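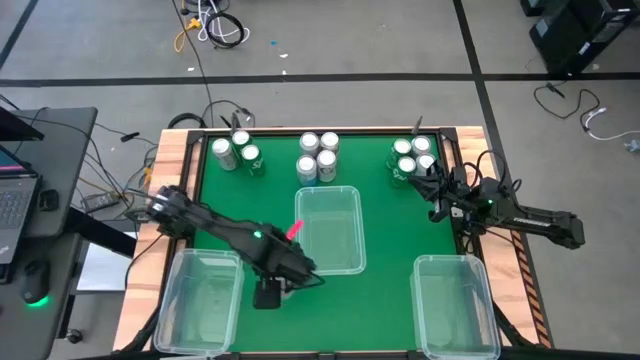

Trodetti Court Notices

A data set of small-town police log and court notice items, typed up from newspaper back pages and sorted so you can search them. We started it to answer one question: when a local paper reports an arrest, how often does it ever report what happened to the case? There are 1025 items in this release, and we're so happy to finally have it out the door!

Release: December 2018
Maintainers: Magdy Younis (transcription, coding), Reda Mansour (scripts, checking)

What's in the folder

notices.csv – one row per printed item
cases.csv – items grouped into cases, where we could match them
papers.csv – the papers, with county and print schedule
codebook.txt – every column and every allowed value
scripts/ – the matching code and a few small checks

The papers come from three counties, which we call Allham, Purves and Verkholm. Those are stand-ins. The real counties are small enough that a charge and a date would point straight at a person, so we changed the county names and moved every date by a fixed amount within each county. Gaps between dates are still right, so you can measure how long a case took. You can't look up what the weather was doing that night.

Columns people ask about

charge_text is the charge as printed, spelling mistakes and all. "Possesion" stays "possesion".

charge_group is our own coding into broad groups: property, drugs, driving, assault, public order, warrants, other. Driving on a suspended license goes in driving even when the stop started as something else. Failure to appear goes in warrants.

outcome is blank for most rows. Blank means the paper printed nothing we could find. It does NOT mean the charge was dropped, so please don't code it as a dismissal.

source_voice marks whether the item reads like a copied police release, a reporter's own write-up, or a court clerk's list. This one is a judgment call and it's the column we argued over the most. Reda and I both coded the same 200 items before splitting the rest, and we disagreed on 65 of them the first time through. Most of the trouble was short items that quote a release and then add a line of their own. The codebook has the rule we ended up with (go by the first sentence).

Getting started

1. Unzip everything into one folder and keep the file names as they are.

2. Open codebook.txt before the spreadsheets. Really, it saves an afternoon. 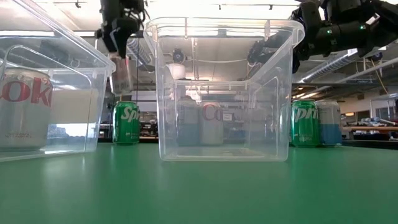
3. Run scripts/check.py. It should report no duplicate item numbers and no dates out of range.

4. Join notices.csv to cases.csv on case_id. Rows with case_id 0 were never matched to anything.

Known problems

Purves has a gap in March of the second year, where the library's bound volume is missing pages. Verkholm changed how it printed court lists partway through, so sentences show up there much more often in the later years – be careful with any trend line that crosses the change.

Names, street addresses and ages are removed. If you find one we missed, please write to Magdy before posting it anywhere public.

Use

Free for teaching and research. Please don't try to work out who anyone is. If you make something with it, a chart, a class exercise, a grumpy letter to your editor, we would love to see it!

To do

Add the second Allham weekly
Separate citations from arrests in the driving group
Fix the line breaks in charge_text that upset older spreadsheet programs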